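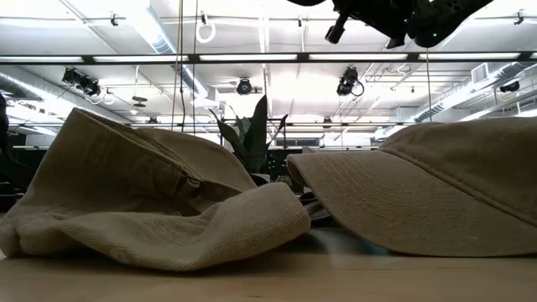 Why do robots have more trouble picking up soft things than hard ones? A box keeps the same shape when it is lifted, so the software can plan one grip and stick with it, while cloth changes shape as soon as something touches it and the plan has to change too.

Tukevex released version 2 of its grasp planning software in February 2021, and most of the changes are aimed at soft goods such as hats, gloves and folded clothing. The company sells the software to firms that build robot picking cells for warehouses and returns centers.

The older version looked for a grip once, before the arm started to move. It worked well on cartons and bottles but often chose poor spots on fabric, such as the top of a loose fold. The new version keeps checking the depth data on the way down and can shift the grip point or call off the attempt before the fingers close.

Caps were one of the main test items. A cap has a stiff brim and a soft crown, and the two parts need different handling. The planner now labels stiff and soft areas separately and prefers the stiff one if the fingers can reach it. If a brim is blocked by another item, it looks for a seam or a thick fold in the crown.

Tukevex ran 2000 picks on a mixed set of soft goods for the release. The new planner dropped or missed the item 341 times. The old one, given the same set, failed 858 times. Most of the remaining failures came from two items being lifted together – a problem the company says it has not solved.

Dalent, which builds returns stations for clothing sellers, has used a test version since the fall. It reports fewer stops on its hat and glove lines but says the new planner is slower on plain boxes. Customers who handle both can switch between the old and new planners for each product type, and the setting is stored with the item code.

The perception part of the package comes from Gremen, a smaller software firm. It was trained on 1007 hand-labeled scans of crumpled and stacked items. Gremen plans to add more scans of dark fabrics, where depth readings tend to have gaps.

The update also changes the logging tool. Each failed pick is now saved with the depth data, the planned grip and the finger position at the time of closing, and an operator can replay it step by step on an ordinary laptop. Earlier versions kept only an error code and a time stamp.

The update is free for customers with a current support contract. It needs a newer graphics card than the last version did, and cells running the Pavlović motion controller must install a controller patch first – the installer checks for it and stops if it is missing. Support for the older version will continue until the end of next year.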